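デモ選別ツール「Semport 2」を使ってみた

投稿：12/05/2025
カテゴリ：模倣学習、研究ツール

Fengying Renさんの論文を読んでからずっと触ってみたかったSemportの、バージョン2が公開されました。さっそく研究室のアームで試したので、感想をまとめておきます。先に言ってしまうと、かなり気に入りました。小さなチームで模倣学習をやっている人には、ぜひ一度動かしてみてほしいです。

Semportは、人が遠隔操作で集めたデモデータを学習前に選別するツールです。ロボットに作業を覚えさせるとき、これまで私たちは「とにかく数を集めて全部入れる」という方針でやってきました。集めるのは大変ですが、考えることは少なくて済みます。ところが論文の主張は、似たようなデモばかり重なるとポリシーがその付近の動きに引っ張られ、珍しい配置から始まったときに弱くなる、というものでした。言われてみれば心当たりがありすぎて、読みながら思わず机を叩きました。

仕組みはわりと素直です。各デモの最初の区間から手先カメラの画像特徴を取り出し、関節の動きと合わせて埋め込み空間に並べます。そのうえで、密集しているところは間引き、まばらなところは残す。ここまでなら昔からあるコアセット選択とあまり変わらないのですが、Semportは「見た目が似ているのに動作が分かれているデモ」を別枠で残してくれます。同じような景色から右へ行くか左へ行くか、人が迷ったような場面ですね。この別枠の扱いがRenさんの手法の肝で、使っていていちばん楽しい部分でもありました（埋め込みの図を眺めているだけで午後が終わります）。

導入について。インストールは拍子抜けするほど簡単で、手元のデータ形式からの変換スクリプトも付いてきます。うちは保存形式が少し古く、タイムスタンプの列名を書き換える必要がありましたが、引っかかったのはそこだけです。ドキュメントは英語のみ。設定ファイルの項目名がわかりやすいので、読むのに苦労はしませんでした。前のバージョンにあった、画像サイズを揃えておかないと黙って落ちる不具合も直っています。あれには2月にだいぶ時間を取られたので、本当にうれしい！

試した課題は、キューブをつかんでビンに入れるという、ごく基本的なピックアンドプレースです。集めたデモは396本。開始姿勢も、物の置き場所も、操作する人もばらばらにしました。これをSemportにかけると、初期設定のままで182本が残りました。半分以下です。こんなに減らして大丈夫なのかと不安になり、設定を疑ってもう一度かけ直したのですが、結果は同じでした。

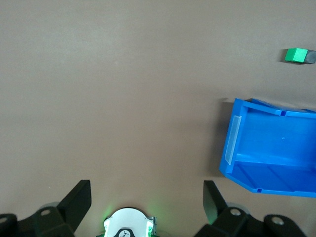

手先カメラだけで学習させる構成では、作業開始時に対象がどこに見えているかで難しさが大きく変わります。うちのデータで多いのは、操作者がつい対象を真ん中に持ってきてから始めてしまうデモで、Semportが気前よく捨てたのもこの種類でした。反対に大事にされたのが、視野の端に物が寄っているタイプです。緑とチャコールグレーのキューブは右上の隅にあって、グレーのほうは途中で切れている。青いビンも右側が視野からはみ出し、左半分は何もない天板が広がるばかり。人間なら「ああ、右だな」で済みますが、中央寄りのデモばかりで育ったポリシーは、こういう入力が来ると妙な方向へ指を伸ばしたりします。こうした開始状態に高いスコアが付いているのを一覧で見たときは、ツールと意見が合ったようで気分がよかったです。

評価は、全部入りで学習したポリシーと選別後のポリシーを、同じ配置表に沿って各60回ずつ動かして比べました。ネットワークの構造も学習ステップ数も揃えてあります。細かい成功率は、配置表の作り方を見直してから別の記事に書くつもりなので、印象にとどめますが、対象が中央付近にある条件では差がほとんどわかりませんでした。端に寄せた条件では選別後のほうがはっきり安定していて、つかみに行く前の迷うような往復も減っています。データを捨てたのに動きがよくなる。頭ではわかっていたつもりでも、目の前でアームがすっとキューブに向かうとやっぱり声が出ます。

比較対象として、以前から使っているGameckの重み付け機能も同じデータで回しました。あちらはデモを捨てずに重みを変える方式で、失敗気味のデモが混じっているときには頼りになります。設定も軽いし、計算もすぐ終わる。ただ、似たデモが大量にある状況はあまり得意でないようで、今回の課題では端の条件での粘りが足りませんでした。両方を組み合わせて、Gameckで質の低いものを下げてからSemportで重複を減らす、という順番も一度だけやってみています。感触は悪くなかったのですが、一度きりなので何とも言えません。

可視化画面についても書かせてください。バージョン2でいちばん変わったのがここで、点をクリックすると、そのデモの冒頭の画像と、近くにあるデモが横に並びます。残した理由、外した理由も短い文で出ます。「近傍密度が高い」「動作が分岐」といった程度の素っ気ない表示ですが、これがあると操作者への指示がとても具体的になります。次の収集では「ビンが視野の端にかかるところから始めて」「つかむ前に一度も中央へ戻さないで」と頼めるわけです。選別ツールとして入れたのに、収集計画の道具として毎日開いているのだから面白いものです。

不満もあります。まず、ビンや机の見た目に埋め込みが引きずられること。うちの机は茶色がかった無地で艶もなく、背景としてはおとなしいはずですが、それでも照明を変えた回のデモだけが離れた島になってしまい、ほとんど丸ごと残されました。影の出方の違いを「珍しい状況」とみなしたようです。照明への頑健さが欲しいなら好都合とも言えるものの、動作の多様性を見たいときには邪魔になります。画像特徴の重みを下げれば収まりますが、初期値はもう少し控えめでいいと思います。

それから、長い作業への対応。冒頭の区間しか見ない設計なので、後半で分岐する課題には弱いはずです。Mulbridgeの公開データにある引き出しの片づけ課題で試したところ、途中で物を持ち替えるデモと持ち替えないデモが、同じ塊として間引かれていました。区間を複数指定する実験的なオプションはあるものの、私の環境ではメモリを食いつぶして止まりました。ここは次の更新に期待しています。

もう一つ細かいことを。選別結果を書き出すと、デモの並び順が元と変わります。乱数の種を固定していても学習の再現が取れず、しばらく悩みました。元の順序を保つ設定は「export」の下にあります。同じところで悩む人がいそうなので書いておきます。

向いているのは、すでにそれなりの本数を集めていて、増やしても伸びないと感じているチームです。まだ数十本しかない段階なら、選別より先に開始姿勢を散らして集めたほうがいいでしょう。計算資源はたいして要りません。うちの古いワークステーションでも、コーヒーを淹れて戻ってきたら終わっていました。

論文を読むときは、本文より先に付録を開くのをおすすめします。どのデモが別枠に入ったかの実例がたくさん載っていて、とにかく楽しいです。同じ研究室のYeさんにも勧めたところ、翌日には自分の布たたみのデータを丸ごと放り込んでいました。柔らかい物だと埋め込みの図がまるで違う形になるそうで、今度見せてもらう約束をしています。何かわかったら、この記事の下に追記します。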